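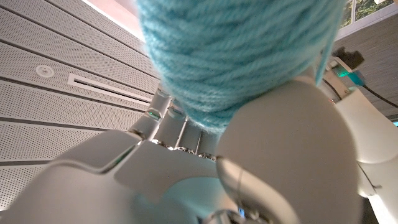

Turquoise yarn, wound into a ball, with one loose strand.

Yarn and Stick: Handout for Week 8

Welcome back, everybody! Before we hang anything this week I'd like you to spend a little while just getting to know your ball. Find the loose end, pull off an arm's length, and feel how the plies twist around each other -- that twist is what lets a soft yarn carry its own weight. Cut your lengths at 85 centimeters, please, and don't stretch them against the ruler (we all do it, me included). The stick wants to be flat and light, and longer than you think you'll need. Let a strand hang down from it and look at the line it makes before you tie the next one.
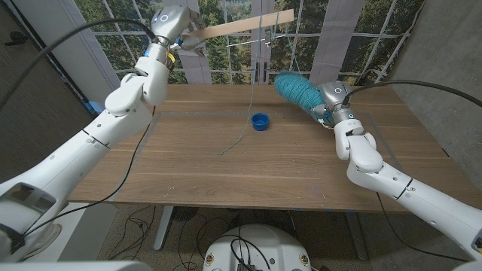

Knots and spacing

Use the lark's head knot from the Erkthorpe sheet, snug but never strangled. Leave a finger's width between strands, and work from the middle outward.

For Friday, think a bit about where your hanging will live. A window full of trees is a busy neighbor for a fuzzy yarn, and a plain wall is much kinder to it.
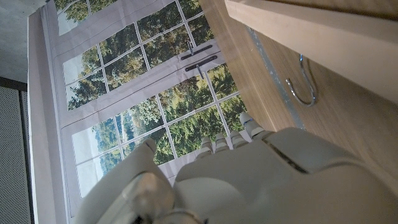
Gornard disagrees with me on this, and writes that greenery is the best company turquoise could have, so long as the strands are spaced wide enough to let the leaves show between them.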